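Home | Notebook | Bench log | Parts | Search

Jan 22, 2019
Margit Szekeres

Counter heat, second go. Hinthorpe wants a yes or no on whether the small appliances can stay where they are, side by side next to the stovetop. I still don't buy the premise. The claim from last May was that the toaster and the countertop oven warm each other up enough to matter. As far as I can find, that rests on one afternoon and a probe held on with tape.

Redid it with the clip probe. Oven set for toast, toaster run straight after on 5, then again on 6. Highest reading I got on the toaster shell was 130 F. The old sheet has 211 for the same spot. I don't believe 211. My guess is the tape slipped and the probe was looking at a slot. Szűcs says it could have been the oven wall. Fine, but then it's the wrong number in the wrong column, and we have been quoting it ever since.

Other gripe: the old sheet says "clear counter." Whose? Nobody cooks on a clear counter. I left everything out the way it gets used, bamboo board behind the toaster, the yellow cup on it, the mug stand, the lidded pot over by the stovetop. If the answer only holds when you put your cups away, it isn't much of an answer.

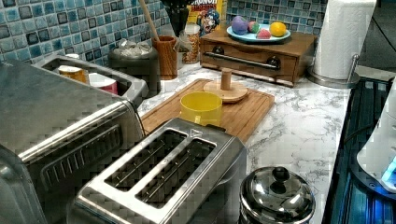 What I would worry about, if I had to worry, is the vents on the side of the oven. Grundenik's note gives a clearance for the back and says nothing useful about the sides. Asked them twice. Got the same note twice.

The Guvdale shelf idea (move the oven up, free the counter) I'd leave alone for now. It fixes a problem we haven't shown we have, and then somebody is lifting hot trays at chin height.

To do:
- repeat with the probe on the oven side, vents and all
- find out who wrote the 211 and what they clipped it to
- check the clip probe against the other one, I don't trust it that much either
- tell Hinthorpe "probably fine, not proven" and see how that goes down

Contact the bench | Copyright Margit Szekeres | Back to top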